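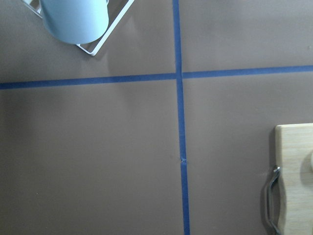 Four squares and a roll of blue tape

My tabletop has a big blue plus sign on it now, and I'm weirdly proud of it. It's plain masking tape on brown, one strip each way, and no, it isn't straight. The up-and-down one wanders off to the right and the crossways one climbs a bit, with a little step where they meet. Put the second strip down over the first and you get wrinkles too. I can live with wrinkles.

The idea came from Umut Akbulut, who sorted his mom's whole sewing room this way back in May. You tape off the table, every section gets a job, and you don't get up until the junk has landed somewhere. My upper left is "deal with it today" (so of course that's the crowded one). Upper right is for stuff going to Taner, lower left is trash, and lower right is keepers. So far the keepers consist of one wooden thing over at the right side.

I started with the hall drawer, the deep one in the old Wadberg dresser. 276 bits and pieces, and yes, I counted, that was half the fun! Roughly 103 of them were screws and wall plugs. There were also 2 keys that don't open anything in this house, and I tried every door, the shed included.

One tip if you try it: press the tape down with your thumbnail as you go. Mine has a pinched spot near the bottom of the long strip and my sleeve keeps finding it.

Next up is the kitchen drawer with all the lids. I'm going to need more tape.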